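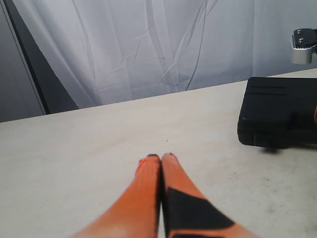

Home News Town Sports Letters Contact

Tool library in Sarmiento opens its doors for evening borrowing

By Marwa Lahlou
January

People in Sarmiento who have been putting off a squeaky hinge or a wobbly chair until they could find the right tool will have more chances to borrow one this winter, as the neighborhood tool library on Cisach Street begins lending in the evenings as well as on its usual mornings. The doors now stay open until 8 p.m. on three nights of the week, and anybody with a library card or a recent bill showing a local address can sign up at the desk. Most small tools go home in hard cases like the black one on the pale table, so that a borrower can carry the whole kit off under one arm (and, with a bit of luck, carry the whole kit back again).

The library has been going for a little over two years, and it started the way a lot of good things seem to start around here, with a few neighbors cleaning out their garages at the same time and finding they owned a great many of the same things. Hanane Helmy was one of them. She had three sets of sockets, two of them inherited, and a drill she had used for one bathroom shelf.

"I thought, well, this is silly, my neighbor across the way just went out and bought the very same drill," Helmy said over a cup of tea in the back room. "We must have had enough on our one block to build a house, and everybody was still driving out to the store!"

The collection has since grown to more than 200 items, from hand saws and clamps to a tile cutter that is spoken for most weekends from spring on. Last year 85 households borrowed at least once. Helmy hopes the new hours will bring in the people who work days, who have been asking for them since the beginning and who were, she says, very patient about it.

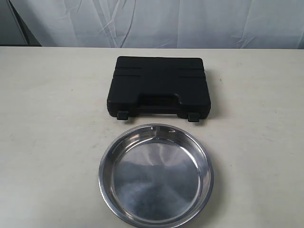
A closed carrying case and a round steel pan on the tabletop at the tool library.

Along with the longer hours comes a change in how things are handed over. Every kit will now be opened and looked through on the table with the borrower standing right there, both on the way out and on the way back in, and a paper list taped inside each lid will show what belongs in it. Small loose parts such as bits, screws and washers will go into a metal pan while the case is being checked, a habit Cletus Ferreira brought with him from his years fixing bicycles.

Ferreira, who looks after repairs, would like people to know that a missing piece is no great tragedy as long as somebody mentions it. What makes his evenings long is a case that comes back looking perfectly fine and is lent out again before anyone finds that the one bit everybody wants is gone. He has put together a drawer of spares over the past year and can usually match whatever has wandered off, and he is glad to show people how a thing works before they take it home, too, if they have ten minutes to stay and chat.

Borrowing is free for a week. After that there is a small late charge, which goes toward blades, batteries and sandpaper. The evening hours are being paid for in part by $3,000 raised at the fall street supper, where the neighbors on Gikier Lane served soup until the pots ran out and then, by several happy accounts, served toast. 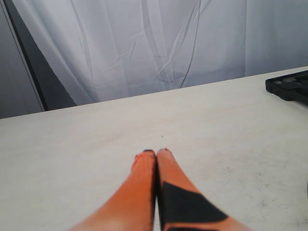 The broad, pale tabletop, where kits will be opened and checked.

The library is also looking for donations, though it has asked people to call first and hold off on paint, ladders and anything that runs on gasoline, as there simply isn't the space. Hand tools in working order are always welcome. So are sturdy cases with latches that still close, even empty ones, since plenty of good tools come in wrapped in a towel or rattling around in a shoe box.

Anjana Munasinghe will lead the first of the winter's fix-it evenings later this month, starting at 6:30 p.m. with lamps and small household repairs. There is room for 33 people, and those who come are encouraged to bring along something that needs mending, provided they can carry it through the door on their own. Sign-up sheets are at the desk and at the Grelska bakery next door, which has promised to leave the coffee on.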